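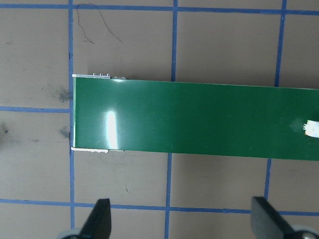 Figure 2. Green panel on the taped work surface, left end visible.

3.2 Panels

The Juhl set contains 476 parts, sorted by outline and finish. Long panels were placed flat on a gray surface divided into squares with blue tape. Small differences in angle were kept -- the panel in Figure 2 tilts slightly against the grid. Glossy faces gave the most trouble in labeling, as overhead light leaves a white patch on the green. Benavides and Kowalczyk marked the outline of each panel separately.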